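27 Mar 2019

Bench 4, rods for the Durnar drying rack. Continued from the last pages, where I wrote only half of what I wanted.

Started the morning with sorting. The box from Cliltberg was delivered with all rods mixed together, the straight ones and the bent ones, and the collars in a separate bag without any label. I have put the straight rods in the long tray under the window and the bent ones in the tray with the tape on the handle. Please do not mix them again, it took me until the coffee break.

How I check for straight: roll the rod slowly on the glass plate and look at the light under it. If the light opens and closes when it turns, the rod goes to the second tray. I tried also with the steel ruler, but the ruler has a small burr near one end and it gave me wrong answers. I will file the burr off or we buy a new ruler.

The order number on the delivery paper is 2457. I glued the paper inside the back cover of this notebook, because the last one was lost and we had to telephone Cliltberg for a copy.

Then the collars. They should sit near the lower end of the rod, leaving only a short piece below, which goes into the hole of the rack foot. In August we glued them, and it was not good: the glue ran down on the short piece and then the rod did not enter the hole any more. Now I push them on dry, with the wooden block, and a thin line of marker on the rod shows where to stop. The fit is tight enough for the blue ones. For the white ones I am not sure, two of them moved when I pressed with the thumb.

The length of the short piece is 34 mm in the drawing. The hole in the foot is 33 mm deep. So if everything is made after the drawing, the collar never touches the foot and the rod stands on its end in the hole. I believe this is a mistake in the drawing and the two numbers should be the other way round, but I have not changed anything. I wrote to Plesari to ask which number is the right one. Until the answer comes, please do not cut any rod shorter.
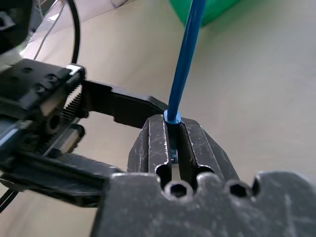
Blue rod with its collar, held upright.

About the colours. Blue is for the rack that goes to Durnar, white is for the one we keep. It was decided in this way so that the parts cannot go in the wrong carton, and I think it is a good decision, but the blue rods show every fingerprint. Use the cotton gloves from the second drawer. The rubber ones leave a grey mark which must be washed with soap, and after washing the marker line is also gone, so one has to measure again.

In the afternoon I tried the feet. The old foot (the one with the chipped corner) has a hole with a small edge inside, left from drilling. The rod stops on this edge and one thinks it is fully down, but it is not. I cleaned the hole with the round file, blew out the dust, tried again, and the rod went further with a clear little knock. I did the same on the other feet. A better way would be to drill in two steps, first small and then the final size. I will try it on a piece of scrap before I say more.

A rod which leans in the foot is not always a bent rod. I had one on the bench that leaned every time, and I was ready to put it in the second tray. Then I turned the foot half round and the rod leaned to the other side. So it was the hole. Please test in this way before you throw a rod away, they are not cheap and the delivery from Cliltberg takes over four weeks.

I also tried the packing with the Hao cartons. They are long enough, but the inner paper is too thin and the collars rub on the neighbour rod. With one sheet of the brown paper between each layer it looks better. I did not yet shake the carton. This should be done by two persons, it is too long for one.

Still open:

- answer from Plesari about the short piece and the depth of the hole
- white collars, check the inner diameter with the small gauge
- burr on the steel ruler
- drilling in two steps, on scrap
- brown paper is nearly finished, order a new roll
- shake test with the Hao carton

The glass plate is cleaned and stands again behind the cupboard. The gauge is in my drawer, left side, in the grey cloth.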